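3.2 Tabletop surfaces and perceived noise in shared rooms

The second part of the study looked at how people judge the sound of everyday work done at a table. Hard tops pass on most of the knocks and scrapes made on them, and the people sitting closest tend to complain first. We asked 30 adults at the Dakcombe site to rate two rooms, one with bare tables and one where soft mats had been laid on top. Each session lasted 15 minutes. 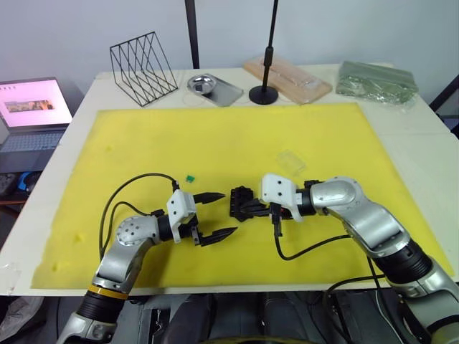

Ratings were given on a paper form right after the session. The form had a scale from one to eight, where eight meant that the noise made it hard to read. Bare tables got higher scores in both the morning and the afternoon groups. The gap was widest for short, sharp sounds, such as a cup being put down. For steady sounds like typing, the two rooms were close.

Figure 4. Table with a yellow mat covering most of its white top. 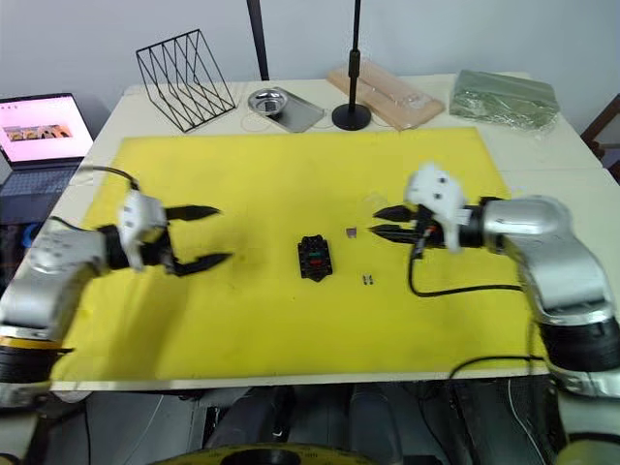 Hervé Gilbert objected that the scores may say more about the rooms than about the tables, as one room at Dakcombe has carpet and the other does not. He suggested swapping the mats between rooms and running the sessions again.

We did this in August with six of the same people. The order of the scores stayed the same, but the gap shrank, so some of the first result probably came from the floor. Two people also said they had stopped noticing the noise by the second visit. We did not ask about hearing loss, and the form had no space for comments, so these remarks were written down by hand.
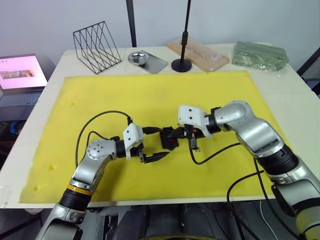
3.3 Seating distance

Distance from the table was marked on the floor with tape. Chairs were set at two distances, and people changed places halfway through each session. Scores fell with distance in both rooms, and more quickly in the one with carpet.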